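# Horider Running Vest

The Horider is our everyday vest for group runs, the kind where you set off with a phone, a drink, a spare layer and somehow come home with a bag of bread rolls as well. We've been making it at Trorlow for a good while now, and it's still the one most of us reach for on the way out the door.

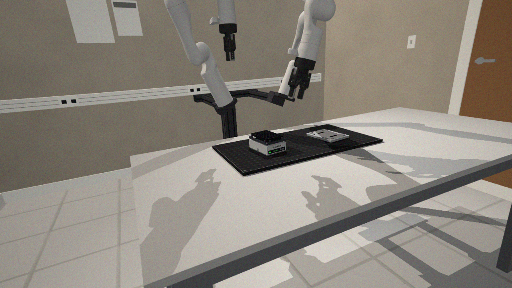
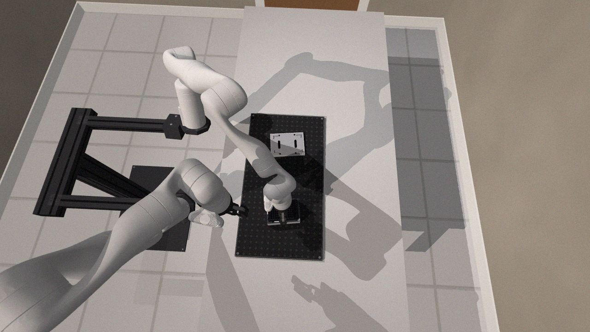
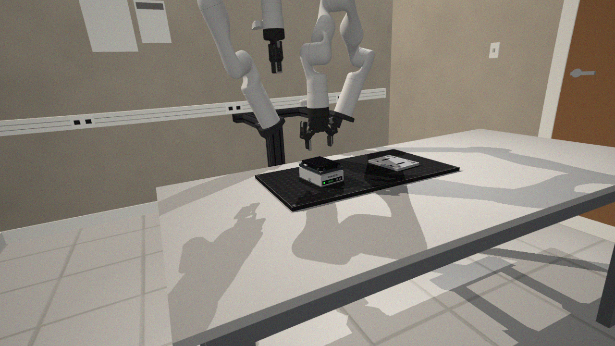
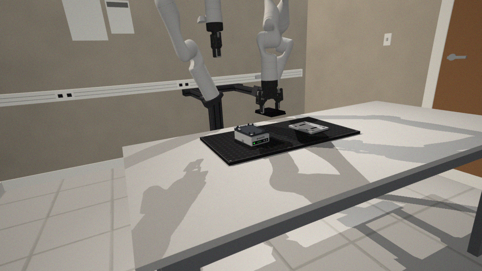

*Page last changed: February*

## What it's for

If you run with a club or a bunch of neighbors, you'll know how it goes. You meet somewhere, you stand about chatting for longer than you meant to, you run, you stop to wait for the back of the group, and then you're standing about again. A racing vest is lovely when you're racing, but it doesn't leave you much room for a sweater, and a backpack thumps against your spine the whole way. The Horider sits between those two. It hugs the shoulders like a vest, and the back pocket opens wide enough to swallow a rolled-up jacket without any wrestling.

Empty, it weighs 400 grams. There are lighter ones out there, and if you're counting every gram you may be happier with our Akia, a much smaller thing with hardly any pockets at all. We kept the Horider's heavier mesh on purpose. It holds its shape when it's stuffed full, and it puts up with being dropped on gravel!

## Pockets

- Front: 2 stretchy bottle pockets, one on each side, with a pull cord at the top
- Left chest: zipped phone pocket, big enough for a phone in a case
- Right chest: open pocket for snacks, gloves or a small map
- Back: one large pocket with a flap, and a key clip sewn inside on a short ribbon
- Lower back: a sleeve you can reach from either side while running (it takes a little practice, so try it at home first)

Bottles aren't included. Soft flasks fit best, and most small hard bottles will go in too, though they do bounce a bit on the downhills.

## Being seen

The reflective strip goes over both shoulders and down the back in one piece. On the old version it stopped at the shoulder blades and a full back pocket used to hide it, so Vendula Jireš, who does our patterns, redrew the back panel and moved the strip onto the flap itself. There's a loop below it for a clip-on light. Please do use one after dark — a strip only works when somebody's headlights are pointing at it.

## Sizes

Small/Medium fits chests up to 40 inches and Large/Extra Large fits up to 50 inches. The side straps have plenty of pull in them, so if you're right on the line, we'd go down a size for summer and up a size if you run in a thick jacket. Put your bottles in before you adjust anything. The vest should feel snug with your arms raised and you should still be able to take a big, lazy breath.

## Colors

Moss, brick red and a bright yellow we call Sutherland. Moss looks darker in person than it does on most screens. The yellow shows mud straight away, but it washes out well enough if you don't let it sit.

## Washing

Empty the pockets (check the key clip, please), close the zipper and wash cool with your other running things. Skip the fabric softener and the dryer. Hang it up by the loop at the neck and it'll be ready by morning in most houses. If it has picked up that old-vest smell, soak it in a sink with a splash of white vinegar before you wash it.

## Repairs and spares

We keep chest straps, buckles and pull cords in stock, and the chest straps slide on and off without sewing. Torn mesh is a job for us, so send it back clean with a note telling us where the hole is. A piece of masking tape next to it helps a lot, especially on the moss ones.

Club orders are welcome too, and we can print a name on the back flap below the reflective strip. Send us your sizes and the artwork together if you can, and we'll write back with a drawing for you to check before anything gets printed.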